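在别人家的厨房里当一只夹爪

文/本刊特约撰稿

我花了一个星期教一只不存在的手去碰一面不存在的墙，每席收费2,368元。朋友问我这钱花得值不值，我说等我写完稿子报销下来再回答。

这套东西叫Dandutska，是Flistitz公司推出的仿真训练服务，卖给两类人：一类手里有机械臂，怕摔；另一类手里没有机械臂，但是想有。我属于第三类，手里有截稿日期。
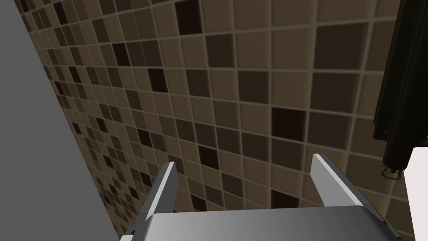
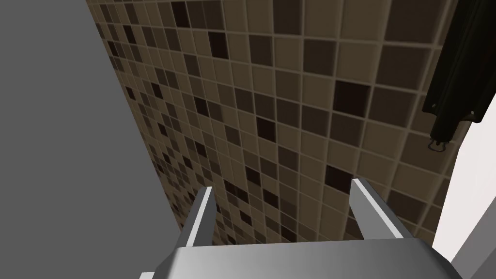 Dandutska仿真环境中的夹爪视角，两指张开，面前是马赛克瓷砖墙。

先说安装。官网写着“开箱即用”，可它没有箱子。你下载一个安装包，注册账号，验证邮箱，再验证一次邮箱，然后看着进度条走到头，停住，若有所思。我那台三年前买的台式机风扇响得像要起飞，楼下邻居后来问我是不是添了烘干机。装好以后，软件请我给机器人起名字。我起了“小王”，系统提示该名称已被占用。这是本地安装的软件，我至今没想明白是被谁占用了。

进去之后你会得到一间屋子。Dandutska的卖点就在屋子上：它不给你那种灰地板、蓝天空、中间放一块彩色积木的试验场，它给你有瓷砖、有柜板、有挂件的室内环境。按产品手册的说法，全库共有2,017个房间，由一套生成规则拼装而成，同一套柜子可以配不同的墙，同一面墙可以换不同的砖。我没有逐间核对，编辑部也没给这个预算。

我逛了一个下午，感觉很像陪人看房。有些房间体面得让我想问首付，有些房间的水龙头开在离水槽一步远的地方。还有一间，冰箱门正对着墙，打开的角度只够塞进一片奶酪。我给客服写信报告此事，对方回信说，这属于“具有挑战性的布局”，有助于提高模型的鲁棒性。我住过的出租屋要是早知道有这个说法，房租还能再涨一点。

操作方式有三种：键盘、手柄，以及另售的Stulen遥操作手柄。键盘不必试了，除非你喜欢用六个键去控制一个手腕，再用另外两个键后悔。普通游戏手柄勉强可用，推摇杆的时候夹爪会稍微慢半拍，像一个听懂了但不太情愿的实习生。Stulen手柄是真的好。它有分量，扳机有阻尼，捏合的时候能感觉到一点回弹，你会不自觉地屏住呼吸。我女儿拿去玩了一会儿，把虚拟的杯子稳稳放进了虚拟的柜子，然后问我她房间里真的杯子什么时候有机器人来收。

第一天我的任务是“靠近并停住”。听上去像驾校科目，难度也差不多。从腕部视角看出去，世界是斜的，你以为自己在往前，其实在往左上方漂。人类花了好几年才学会伸手拿东西，学会以后就把这件事忘得一干净，现在要从头想起来，哪根轴往哪边转，滋味很像用左手给右手写使用说明。前几次我都撞了墙。墙没事，小王也没事，只有屏幕角落里跳出一行红字：“接触力超出阈值。”措辞很克制。

到第三天我已经能比较体面地停在柜门前面了。第四天我打开了柜门。第五天我关上了柜门，为此给自己泡了杯好茶。

录下来的每一段操作叫一条“示范”。示范攒够了，就可以交给训练模块Lengyel，让它从中学出一个会自己动的策略。我交了226条，其中像样的大概要靠Lengyel自己去分辨。软件对此很有信心，它给每条示范打分，满分五颗星，我有一条拿了零颗星，附带的评语是“建议复核”。我复核了，那是我去接快递的时候手柄掉在地上的全过程。

训练在云端进行，跑了8个小时。我去睡觉，醒来收到一封邮件，标题是“您的策略已准备就绪”，口气像酒店叫早。

接下来是我这个星期最高兴也最难堪的十分钟。我点了“运行”，小王自己动了起来。它朝柜门去，走到一半顿一下，往左偏一点，再纠正回来。那个停顿我太熟了，那是我。我每次伸手之前都要犹豫，犹豫的时候总往左偏，现在有一台机器把这个毛病一五一十地学了去，而且学得比开柜门还认真。据说父母第一次听见孩子说脏话就是这种心情。

柜门后来开了。换了一个房间，柜门也开了，慢一些。再换一间，砖的花色变得密密麻麻，小王在空中徘徊良久，最后坚定地捏住了空气。

为了弄清楚它为什么对空气情有独钟，我约了Flistitz的产品负责人Glória Paiva视频通话。她把我的录像看了两遍，第二遍是倍速。“你的示范全是在同一种光线、同两三间屋子里录的，”她说，“它认识的是你那几间厨房。你给它换了墙，它就觉得搬家了。”

我问瓷砖有那么要紧吗。她说要紧，而且很多客户一开始都嫌瓷砖多余，觉得柜门是柜门，墙是墙，算法应该分得清。“人分得清，是因为人见过很多墙。”她建议我打开“外观随机化”，让系统自动把同一条示范放到不同的表面材质上重新渲染。这个选项藏在第三级菜单里，名字叫“高级（实验性）”，旁边有一个黄色三角形。我问为什么不默认打开。她想了想，说因为默认打开会很慢，很慢会有人写差评。

我打开了，果然很慢。风扇又起飞了一回。

重新训练以后，小王在那间花砖厨房里终于找到了柜门把手。它依然先往左偏。Paiva说这个没有选项可以关，要么多录一些，要么换个人录。我注意到她说后半句的时候很有礼貌地看向了别处。

有必要谈谈它和真机之间的距离，毕竟多数买家的目的地是一台实实在在的机械臂。Dandutska支持导出策略，手册里用了整整一章讲怎样迁移，其中出现最多的动词是“调整”。我借用了朋友工作室的一台桌面机械臂做了一次很不科学的尝试：仿真里顺滑的动作到了真机上变得有点生硬，柜门因为合页紧，小王的后代拉了一下没拉动，便礼貌地退了回来。第二次它拉开了一条缝。朋友很满意，他说他家的柜门他自己也只能拉开一条缝。

仿真里的合页太听话了，这是我最大的意见。手册里有摩擦系数可调，但是我不知道我家合页的摩擦系数是多少，也不认识知道这件事的人。要是能有一个预设叫“用了十年没上过油”，我愿意多付一点钱。

其他意见按我生气的程度从低到高排列如下。中文界面把“抓取”和“掌握”译成了同一个词，于是我有一项任务叫“掌握茶杯”，我至今不敢说已经掌握。撤销键只能撤销上一步，而人往往是在三步以前犯的错。碰撞提示音只有一种，蹭一下和撞翻整张桌子听起来完全一样，容易让人对后果失去敬畏。最后是授权方式：每席绑定一台电脑，更换需要提交申请，申请表里有一栏要求填写“更换原因”，必填，且不少于二十个字。我写的是“旧电脑的风扇已经不愿意继续参与这个项目了”，当天就批了。看来有人在读。

优点也得讲，免得显得我忘恩负义。画面干净，光线柔和，看久了眼睛不累。夹爪的手感在手柄调好以后相当可信，两指合拢前的那一小段距离，我好几次真的紧张了。示范管理做得用心，可以按房间、按任务、按星级筛选，我那条零星示范随时能调出来自省。教程写得像人写的，作者在第四章末尾劝读者起来走一走，我照办了。

至于谁该买：学校实验室、小团队，以及正在犹豫要不要先买真机的人，都可以先租一席试试，撞墙不要钱，单凭这一点就值回不少。已经有成熟流程的大团队多半会嫌它管得太多。如果你单纯是不想自己开柜门，我的建议是把柜门拆了。

试用期到期那天，软件弹出窗口，问我要不要保留小王。选项有“续费”和“稍后提醒”。我点了稍后提醒。它到现在每天早上提醒我一次，弹窗总是从屏幕左边出来。

产品信息
名称：Dandutska仿真训练服务（含Lengyel训练模块）
出品：Flistitz
价格：每席2,368元，Stulen手柄另售
试用方式：本刊自费购买一席，真机由友人提供，柜门由友人的房东提供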